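Nullwood Open Day Recordings

Data card and short readme, version 9

What this is

On Tuesday, June 15, 2021, we opened the recording room at Altham to anyone who wanted to see how handling data for robots gets made. It was a great afternoon! People asked sharp questions, stayed far longer than planned, and plenty of them wanted to see the grippers up close. The release contains the demonstrations recorded during the visit.

Contents

183 episodes, 73 minutes in total
Two wrist views and one head view per episode
Gripper opening and pose for both hands
A plain text note per episode with the name of the task

Tasks

Pick up, hold, pass from one hand to the other, put down. The objects are small and mostly light. We love the passing episodes – they look simple until you try to line up two sets of jaws with your arms stretched out. The Bednárik tool reads the marker patterns on the grippers and writes the poses to a separate file, so you can swap in your own tracker if you like.

How to load it

Unpack the archive and point the Nirel loader at the top folder. Each episode has its own folder with a number. Episode 2751 is out of sequence because it was the test recording for the day, and we kept its old number.

Known issues

The wide lenses bend straight lines a lot near the edges. Raw video is left as recorded, and the lens files are in the calibration folder. Faces are blurred in the shared copies. Room sound is not included.

Views from the demonstration
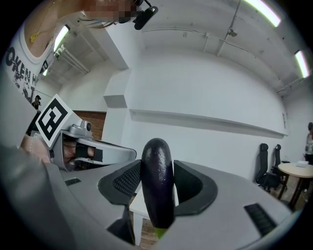
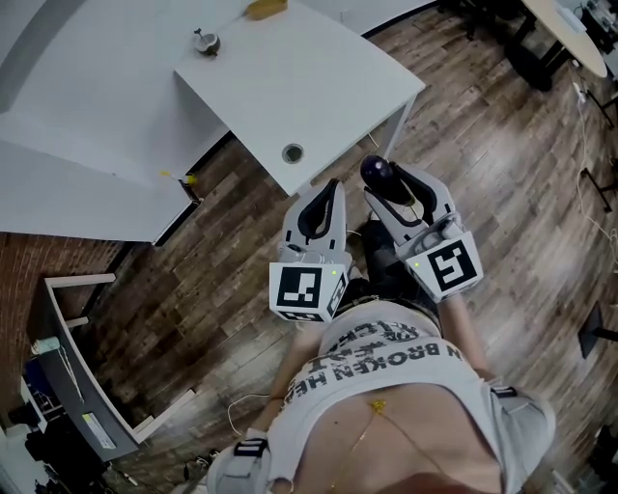
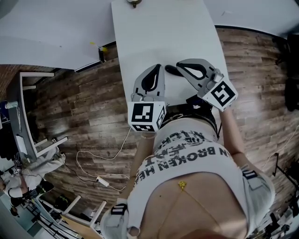 Handling with two hand-held grippers, Altham open day. The first view shows the eggplant between the pads.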